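Saturday at the Brellidport Storage and Home Fair

3 comments
80 shares

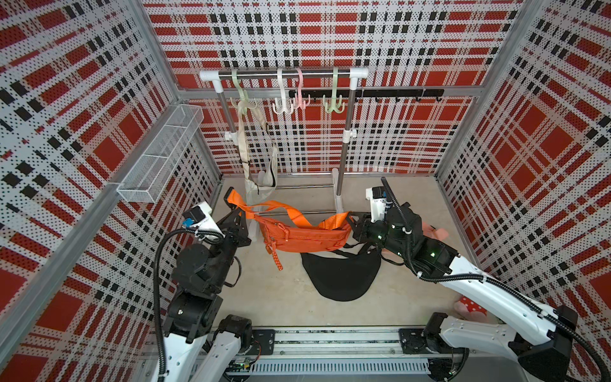
I have a bag problem, so the bag storage corner was the first place I headed when the doors opened at the Brellidport fair. I own far too many crossbody bags and they live in a heap on a chair, straps all knotted together, and every morning I pull one out and four come with it. So I got a little silly over the clothes rack with those multi-prong plastic hooks on the rail — mint green, white, pale pink, like something from an ice cream counter! The cream bag hanging by its long flat strap sold me on the idea, and the orange one is exactly the color I've been hunting for since spring. Plus the walls were tartan. Red, black and white tartan, full of little holes, and I want it in my hallway.

I talked hooks with the woman at the next table for ages. She thinks you should hang one bag per hook and leave the other prongs for scarves, and I think she has a lot more closet than I do. My plan is to pile them on and see what happens. I also liked the white mesh basket up on the wall (sunglasses, keys, the gloves I keep losing), although my walls in the rental are so crumbly I'd be scared to hang anything heavier than a calendar.

The rest of the hall was a mixed bag, sorry. Tremstead had a whole aisle of shoe shelves that all looked the same to me, and the Iltemeck folding demo was so packed I gave up and went for a pretzel. Parking was free if you got there before ten. I did not get there before ten.

I came home with a pack of hangers, a drawer divider that doesn't fit my drawer, and a raffle ticket, number 500-something, which won nothing. I'm clearing off the chair tomorrow and measuring the space behind the bedroom door.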